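Replacing the Thermal Paste on a Desktop Processor
Posted by Nnamdi Iyamu, 12th April

Thermal paste fills the microscopic gaps between a processor's lid and the base of its cooler. Old paste hardens and separates, and idle temperatures climb. The job takes 22 minutes once the machine is open.

What you need
Isopropyl alcohol, 90 percent or stronger
Lint-free cloths or coffee filters
A tube of non-conductive paste
A Phillips screwdriver

Removing the cooler
Run the computer under light load for 3 minutes so the paste softens. Shut down, switch off the power supply, and unplug the cord. Hold the power button for a few seconds to drain what is left in the supply.

Disconnect the fan lead. Loosen the cooler screws in a diagonal pattern, a couple of turns each. Twist the cooler gently left and right until it moves freely, then lift. Do not pull straight up on a cooler that is still stuck.

Cleaning
Wipe the bulk of the old paste off the cooler base with a dry cloth. Dampen a second cloth with alcohol and repeat until the cloth comes away clean. Treat the processor lid the same way, leaving it clamped in the socket.

If paste has run over the edge of the lid, release the load lever and take the processor out. Hold it by the sides only. On an LGA board the contacts are in the socket and bend easily, so keep cloths and swabs out of it. Set the processor face up on an antistatic bag.
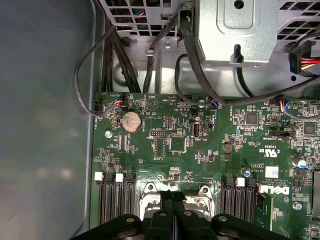 Before refitting, match the triangle on the corner of the processor to the mark on the socket and lower it without pressing. Close the frame and lever. Some resistance from the lever is normal.

Applying paste
Put a pea-sized dot in the center of the lid. Large rectangular lids do better with a thin X. Do not spread it by hand. Lower the cooler squarely and tighten the screws diagonally until they stop.

Reconnect the fan lead before powering on. Check the fan speed and processor temperature in the firmware setup screen, then again under load.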